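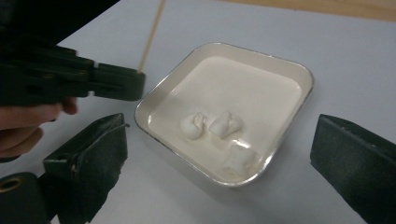 Um leitor escreveu na caixa de comentários da parte anterior que por este dinheiro mais valia comprar dois servos decentes e desenhar as garras em casa. Passei uma semana a tentar provar-lhe que estava enganado e só consegui em parte.

O kit em causa é a pinça Baltico, da Hevex, na versão de mão: o mesmo conjunto de dedos que se monta no braço, com um punho para quem quer gravar movimentos à mão antes de os passar ao robô. Custa 140 euros sem portes. A página do fabricante promete montagem numa tarde. Comecei numa quarta-feira depois do jantar e acabei no sábado, em grande parte por culpa do manual, que salta do passo da mola para o passo do fecho como se entre os dois não houvesse quatro parafusos.

O plástico verde-escuro é mate e rijo, e gostei dele ao princípio. As arestas dos ressaltos, porém, marcam a mão ao fim de meia hora, e as faces interiores dos dedos perdem cor depressa. O anúncio fala em 4.000 ciclos de abertura sem folga. Não fiz 4.000 ciclos nem tenciono fazer, mas aos poucos dias o dedo esquerdo do meu já abanava, e tive de meter uma anilha que não vinha na caixa.

Para os testes escolhi coisas de cozinha, que são baratas e difíceis. Um espeto fino de madeira segura-se bem na ponta, desde que se aceite que ele roda um bocadinho quando toca em alguma coisa. Pedaços brancos e moles num prato quadrado com líquido esbranquiçado são outra conversa: a pinça não tem sensor de força, e a diferença entre agarrar e esmagar fica toda no pulso de quem a segura. Quando passar ao braço, esse pulso desaparece. A Hevex chama a isto "manuseamento delicado". Eu chamaria optimismo.

O software vem da Purnerby e é a parte que mais me irritou. Pede registo, pede actualização, e o botão de calibrar está escondido no terceiro menu. Calibrado, porta-se bem, e a curva de abertura bate certo com o que os dedos fazem. Isso tenho de lhe reconhecer.

Há um conjunto de pontas de borracha por mais 50 euros. Na oficina partilhada onde trabalho usamos tubo termorretráctil, que custa cêntimos e agarra o suficiente para o que fazemos.

Compraria outra vez? A 60 euros, sim, sem pensar muito. A 140 só para quem já tem o braço da mesma marca e não quer desenhar suportes. Ao leitor dos servos: as garras caseiras ficam para a próxima parte, e se abanarem também o digo.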